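Automatizar no es vaciar la planta

En Zakach, la célula Honura ejecuta 450 ciclos por turno con 2 brazos enfrentados sobre una mesa negra. El discurso comercial habla de puestos liberados. Los partes de trabajo registran otra cosa: 26 minutos diarios de ajuste que nadie había presupuestado.
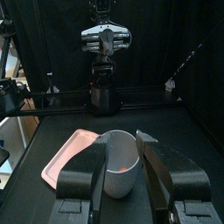
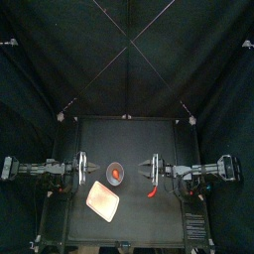
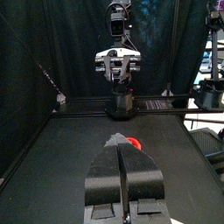
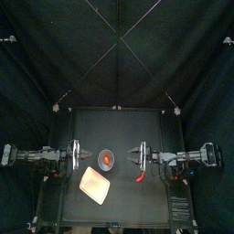

Célula de manipulación con dos brazos, Zakach.

El operario ya no mueve piezas; vigila, corrige y documenta. Es trabajo cualificado y sigue pagándose con la categoría anterior. Dollitz revisó las tablas salariales antes de instalar la suya. Zakach debería hacerlo antes de abril, cuando el objetivo suba a 900 ciclos.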